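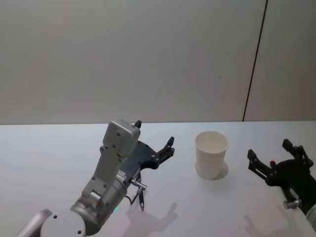
Figure 1. Plain white paper cup upright on the white tabletop, gray wall behind.

Stability and Wall Stiffness of Disposable Paper Cups
Project report, Materials and Packaging Laboratory, Alvarado Technical College

1. Background

The campus cafe in the Vekatthorpe building serves hot and cold drinks in disposable paper cups. Complaints collected by the cafe over one term fell into two groups: cups that tipped over on the counter and cups that buckled when picked up without a lid. This project measured both behaviors on unprinted cups from two suppliers, Eduvberg and Fleltia. Printed cups were left out, as the ink and coating would have added a variable we had no means of controlling.

All cups had a nominal capacity of 400 ml. Both types have a tapering body, a base narrower than the mouth, and a rolled lip.

2. Questions

2.1 At what tilt angle does an upright cup fall over, and how does this change with fill level?
2.2 How far does the wall deflect under a light side load, and how does this change with distance from the rim?

3. Materials and setup

Cups were stored in their sleeves in the laboratory for one day before testing. Each cup was used once and then discarded, so that a crease from one measurement could not affect the next. A cup with visible damage to the lip or the side seam was rejected before testing.

Work was done on a matte white tabletop in front of a plain wall. The pale background made the outline of a white cup hard to trace in early photographs. Lighting from one side, with the shadow of the cup kept inside the picture, gave a usable edge at the base. For the tilt test a hinged board was placed on the table and raised with a screw jack. A strip of fine abrasive paper on the board kept the cup from sliding before it tipped.

4. Procedure

4.1 Tilt test. The cup was placed on the board with its side seam facing uphill. The board was raised slowly until the cup fell, and the angle was read from a digital level. Fill levels were empty, half, and full to the cafe's serving line. Each condition was repeated 18 times per supplier.

4.2 Side load. A flat pad was pressed against the wall of an empty, open cup at 4 heights, starting just under the lip. The opposite wall rested against a fixed block. Deflection was recorded at a constant load. The seam was kept at a right angle to the direction of the load.

5. Results

5.1 Tilt. Empty cups from both suppliers fell at similar angles. The half-filled cup was the most stable condition in both sets. At the serving line the tipping angle dropped again but stayed above the value for the empty cup. The Fleltia cup has a slightly wider base, and its tipping angle was higher at every fill level.

5.2 Side load. Deflection was smallest directly under the lip and largest near mid-height. The rolled lip acts as a stiffening ring, and the base disk does the same at the lower end. The Eduvberg cup was stiffer at mid-height, which agrees with its heavier board.

Including repeats and rejected readings, the log holds 1158 entries. The full table is in Appendix A.

6. Sources of error

Water moves as the board tilts, and the jack could not be turned at a perfectly steady rate. Several half-full readings were repeated for this reason. The pad in the side load test was flat, while a hand wraps around the cup — the measured deflection is therefore a comparison between cups and should not be read as a grip force limit. Room humidity was noted but not controlled.

7. Further work

The side load test should be repeated with lids fitted and with cups that have held hot water for ten minutes. A curved pad is being made for this. Double-wall cups were requested from both suppliers and will be tested under the same procedure when they arrive.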